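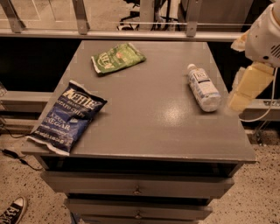 Ausgabe 4, Seite 3

Laborbesuch bei Veletti: Wer darf wann an den Greifer?

13. März 2026 – Das Prüflabor von Veletti betreibt mehrere Plätze für mobile Manipulatoren, an denen Haushaltsaufgaben unter gleichbleibenden Bedingungen wiederholt werden. Unser Arbeitskreis war eingeladen, sich die Betriebsordnung anzusehen, die dort seit Dezember gilt. Durch das Haus führte Béla Csizmadia, zuständig für Arbeitssicherheit. Den technischen Teil übernahm Cormac Cronin.

Die Ordnung umfasst vier Seiten und hängt an jedem Platz aus. Sie unterscheidet drei Betriebszustände: gesperrt, Einrichten, Versuch. Im Zustand Einrichten ist die Geschwindigkeit des Arms auf 100 Millimeter pro Sekunde begrenzt, und eine zweite Person hält den Zustimmtaster. Im Zustand Versuch steht der Bediener seitlich, mit dem Not-Halt in der Hand. Ein Wechsel zwischen den Zuständen wird angesagt und vom Gegenüber wiederholt. Ein Nicken gilt nicht als Bestätigung.

Vorgeführt wurde eine Greifaufgabe an einem grau gestrichenen Nachttisch: zwei Chipstüten und eine liegende Wasserflasche auf der Platte, der Greifer mit seinen hellgelben Fingern von oben kommend. Die Auswahl der Gegenstände folgt einer Liste. Folienverpackungen gelten als schwierig, weil sie spiegeln und ihre Form bei jeder Berührung ändern. Für Flaschen schreibt die Ordnung vor, dass der Verschluss vor dem ersten Durchgang von Hand geprüft wird. Glas ist auf den Plätzen nicht zugelassen, ebenso wenig alles, was über die Nutzlast des Greifers hinausgeht.

Zur Ausgangslage gibt es eine eigene Regel. Gegenstände dürfen über die Tischkante ragen, wie der untere Rand der blauen Tüte, sofern das im Protokoll vermerkt wird. Nachgelegt wird erst nach Rückkehr des Arms in die Ruhelage. Csizmadia bezeichnete diesen Punkt als den am häufigsten verletzten, vor allem gegen Ende einer langen Reihe.

Diskutiert wurde über die Leitungsführung. Die Ordnung verlangt, dass Kabel am Arm in jeder Stellung frei laufen und dass Kabel am Boden außerhalb des Standbereichs liegen. Auf dem gesprenkelten Boden verlief ein schwarzes Kabel von links unter den Nachttisch. Ob das noch als außerhalb gilt, hängt davon ab, wo man den Standbereich enden lässt. Eine Bodenmarkierung schreibt die Fassung nicht vor. Cronin will das in der nächsten Überarbeitung nachtragen. Offen ist auch das Schuhwerk: Sicherheitsschuhe sind beim Umsetzen von Möbeln Pflicht, für den reinen Versuchsbetrieb fehlt eine Vorgabe. An unserem Platz stand jemand in schwarzen Stoffschuhen mit weißer Kappe, was nach geltendem Wortlaut zulässig ist.

Das Protokoll wird je Durchgang geführt, auch bei Abbruch. Abbrüche erhalten einen Code und einen Satz Freitext. Seit Einführung der Ordnung liegen 647 Einträge vor. Eine Auswertung nach Ursachen steht noch aus – das Feld für die Ursache war anfangs freiwillig und ist entsprechend lückenhaft.

Die Betriebsordnung kann über den Arbeitskreis angefordert werden. Der nächste Besuch führt zu Jollano, Thema sind dort Prüffristen für Greiferbacken.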